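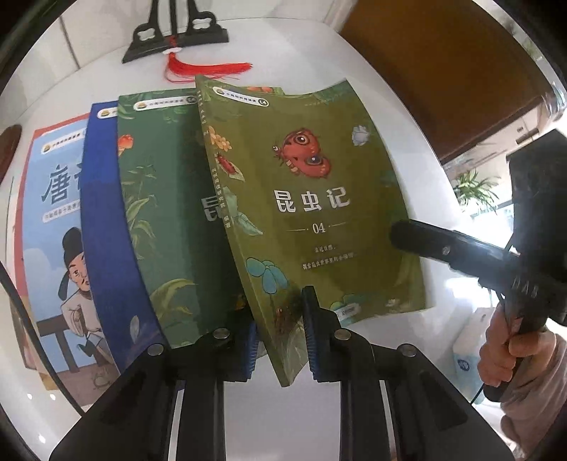 Ticket 1047 – Leihregal Kinderbücher, Reihe 昆虫记
Status: gelöst (mit Einschränkungen)
Gemeldet von: Nayara Evangelista, Ausleihe
Priorität: niedrig, laut Melderin "gefühlt hoch"

Fehlerbeschreibung
Band 04 der Insektenreihe (olivgrün, roter Schmetterling auf dem Umschlag, Stufe L4) lässt sich im Katalog nicht finden. Die Suche nach "Insekten", "Käfer" und "Schmetterling" liefert null Treffer. Die Suche nach "04" liefert 142 Treffer, darunter ein Kochbuch.

Erste Analyse
Katalogsoftware Wulard läuft, Scanner von Arov piept. Letzteres sagt nichts aus, er piept auch bei meiner Brotdose. Neustart durchgeführt, weil man das so macht. Ergebnis unverändert.

Eintrag 2
Titelsatz gefunden. Die Reihe wurde im März unter "Diverses, asiatisch" erfasst, Titelfeld: "Buch grün". Der zweite Band in dunklerem Grün heißt "Buch grün (2)". Wer das angelegt hat, steht nicht im Protokoll, und ich frage auch nicht nach.

Eintrag 3
Titelfeld auf 昆虫记 geändert. Wulard speichert drei Fragezeichen. Zeichensatz auf UTF-8 umgestellt, erneut gespeichert, jetzt drei Kästchen. Das ist Fortschritt. Update der Datenbank eingespielt, 20 Minuten Wartezeit, danach korrekte Anzeige.

Eintrag 4
Rückmeldung Evangelista: Der Titel sei nun da, aber die Kinder suchten nach dem Schmetterling und tippten eher selten Chinesisch. Berechtigt. Schlagwörter ergänzt: Insekten, Schmetterling, Käfer, Blumen, Natur. Lesestufe L4 vom Etikett ins Feld "Niveau" übertragen. Das Feld war bisher für die Regalhöhe in Zentimetern benutzt worden.

Eintrag 5
Etikettendrucker Briltley verweigert die neuen Signaturen. Meldung: "Medium nicht erkannt". Rolle gewendet, Medium erkannt. Rund 21 Etiketten gingen für den Test drauf.

Offen
– Rücken der Bände sind schmal, unsere Signaturschilder sind es nicht. Bitte nicht über die Bandnummer kleben.
– Sortierung im Regal nach Bandnummer, nicht nach Grünton. Die Diskussion darüber bitte außerhalb des Tickets führen.
– Das Kochbuch bleibt Treffer bei "04". Eigenes Ticket.

Geschlossen am 05.11.2018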